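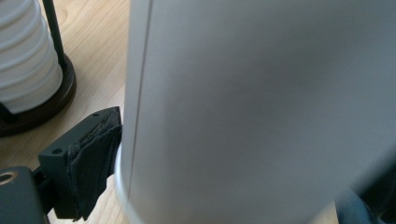
Rernus cell

The Rernus cell is a table-top work cell at Undville used for teaching two-handed handling tasks to robots. An operator holds a pair of hand-held grippers, one in each hand, and carries out a household or workshop job while the movements are recorded. It is best known for its paper cup routine, a wonderfully simple-looking task that finds fault with almost every part of the set-up. The cell was planned by the Visholm group and first used in February.

Layout

The cell is built around a light wooden tabletop with silver metal rails on either side. Cables from the grippers are left with enough slack for the operator to reach the far edge of the table and lift an arm well clear of it. Anything that tugs at the wrist will show up later as an odd little jerk in the recorded path, so routing the cables is the first job of the day and often the longest.

Grippers

Both grippers are black, and each has a white plate on top marked with small dark dots. The plates let the tracking software work out where each hand is and which way it is turned. They must sit firmly: a plate that rocks by even 2 mm is enough to spoil a session. Operators learn to press each corner with a thumb before picking the tool up.

The fingers carry black grip pads, and these are the parts that wear. Handling paper is gentle work but there is a great deal of it, and the pad edges fray long before the finger underneath shows any mark. Pads are checked after every 100 grasps and replaced after 200, or sooner if the tip has rumpled enough to change how the jaws close. A fresh pad makes a surprising difference — the tool suddenly feels like an extension of the hand again.

The cup routine

Paper cups are a splendid test of a gripper. They weigh almost nothing, they dent, and they cling together when nested. The usual practice is to steady a stack low down with one gripper and bring a single cup over it with the other. 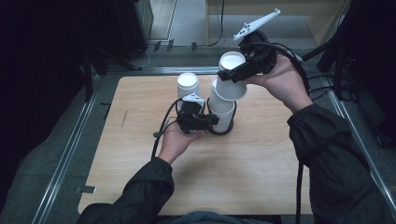
The steadying hand is the harder of the two to learn. Too little squeeze and the stack twists as the next cup goes on, too much and the bottom cup buckles. New operators usually begin with 20 slow repeats before any recording is kept. The lifting hand has its own troubles, chiefly the temptation to tilt the cup on the way down so that it catches on the rim below.

Stacks waiting to be used, or already built, can be kept in a double holder made of two joined rings. The holder is placed towards the far half of the table to leave the near half clear for work.

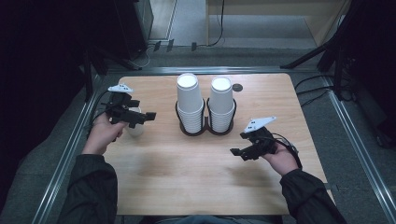
Two nested stacks in the double holder, with a single cup standing by the left gripper.

Checks and common faults

The Biswas check, named after the workshop where it was drawn up, is run before each session. Both grippers are opened and closed fully, held still over the centre of the table, then swapped from side to side so that the tracking of each plate can be compared. A drifting reading nearly always means a loose plate screw.

Slow closing is normally a dirty joint and is cured with a dry brush. Oil is never used near the pads, as it soaks in and marks the cups. Cables are coiled loosely at the end of the day and never wound round the handles.

Related articles
Grip pad
Hand-held gripper
Nesting and stacking tasks
Tracking plate
Visholm group

Last edited 30 Aug 2021 | Contact the editors | Back to top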